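About Stallside

Hi, and welcome! I started Stallside as a little blog about Magyar soap operas, typing up cast lists at 2 a.m. for the handful of people who asked. Now it's 3,651 actor profiles (TV, stage, a bit of voice work) and I still write most of them myself. I check birthdays and credits against the program notes whenever I can get them. Dating rumors I leave alone.

Our sister site, Tesuleo, covers child actors and gets nearly 1,000 visits a day. 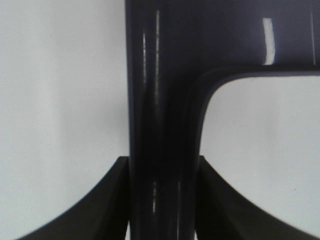
Send a correction

Spotted a wrong credit? Use the form, please!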